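Packing awkward parts: can a machine do it for you yet?
Workshop tips from Prenurley

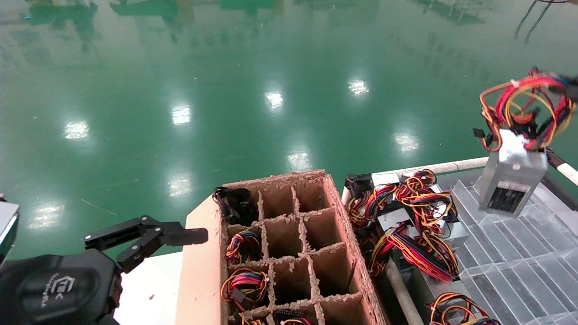
Halliday wrote in last month to say we were being mean about robots, that two arms working over a divided box is more than anyone had a few years back, and would we please give them a fair go on the tips page. Fair enough. I still say keep your gloves handy.

Power supplies are a good test, as anyone who has sorted old computers will know. The metal case is easy. A child could stack the cases. The trouble is the wiring, which has no fixed shape and hooks itself round whatever is next to it. Lift one unit out of a heap and you often get a second one coming along underneath. A person gives it a shake and frees it with a thumb without thinking. I have yet to see a sales sheet that mentions the shake.

Sornadau quoted us a rate of 60 units an hour on their packing cell. I asked whether that was with the leads tied or loose, and the answer was tied. Who ties them? We do, apparently. Our bench at Dullow got through 78 an hour last March with two people and a radio, tying included.

So, until that changes, some tips for doing it by hand. Most of them would help a machine as well.

Tie before you pile. Fold the leads back on themselves in a loose coil and put one twist of wire or a strip of hook tape round the middle. Don't wind them tight against the case, it strains the wires where they come out.

Use a box with cardboard dividers for loose cable sets, one coil to a cell, connector end up. Dividers get tatty along the top after a few trips and the torn bits catch on plugs. Trim them with scissors or turn the whole grid upside down.

Tape the side flaps down outside the box while you fill it.

Work from the top of the heap and from the edge nearest you. Pulling from the middle is how clips get snapped.

Count at the end, by weight if you can. We had a batch of 752 go out 2 short and spent an afternoon looking for them - both were hanging by their leads off the back of the bench.

If you are offered a trial of a packing arm, say yes, but give it your own heap, untied.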